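Unit 4: Good practice for hand-held gripper recording

Module leader: Grażyna Mazurek. Practical sessions: Joaquim Moreira.

4.1 Scope

These notes cover the working rules for recording two-handed household tasks with hand-held grippers. They apply to the bench work in April and to any project work that reuses the recordings. They do not cover robots under power, which are dealt with in Unit 5 together with the formal risk assessment.

The terms used are as follows. A take is one continuous recording of one task. A session is a set of takes made by one operator at one bench without a change of equipment. A task sheet is the written statement of the start state, the end state and the permitted contacts.

4.2 The task sheet

A task sheet is written before any recording is made. The start state must be stated so that a second person could set it up without asking questions. "Bin on table, lid closed" is not sufficient. The sheet should give the position of the object on the table, the direction in which the lid opens, and the position of both grippers before the first movement.

The end state is stated in the same way. Where a lid or flap is involved, the sheet says whether it is to be left open, left closed or left to settle by itself. Most disputed takes in last year's set came from tasks where this had been left out.

Permitted contacts are listed for each hand. If one hand works and the other waits, the waiting hand still has a line on the sheet. It stays in view, clear of the object, with its fingers open.

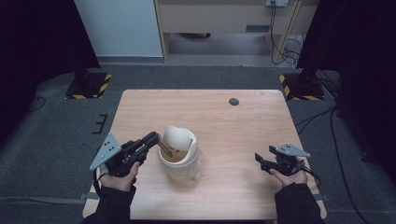 Contact with a moving part should be made with the fingers of the gripper and never with the operator's own hand. A take in which a bare hand touches the object is rejected, even if the contact is brief and the task is completed. The operator does not correct a slip by hand and carry on – the take is stopped, marked, and begun again from the start state.

4.3 Bench and floor

Only the objects named on the task sheet are on the table during a take. Tools, spare parts and drinks are kept off it. Cables are routed away from the operator's feet and must have enough slack for the full reach of both arms. Stand bases near a walkway carry hazard tape on the sides from which people approach. Loose parts on the floor are picked up before the session opens.

Lighting is set once per session and then left alone. A change of lighting starts a new session.

4.4 Session limits

An operator records for no more than 70 minutes before a break. Sessions are logged in Cevov under the operator's code, with the bench number and the task sheet version. Names are not entered.

4.5 Review and rejection

Every take is reviewed by someone other than the operator. The reviewer checks the start state first, then the contacts, then the end state, and stops at the first failure. The reason is entered as a code from the list in Appendix B. Free text may be added but does not replace the code.

In the Falcão set, 189 takes were submitted and 108 were accepted. Students should read the rejection log before writing their own task sheets.

Rejected takes are kept. They are moved to a separate folder and are not renamed.

4.6 Coursework

Submit one task sheet for a lidded container, two pages at most, with a permitted contact list for each hand. Sheets are exchanged between pairs and set up at the bench by the other pair, using the written text only.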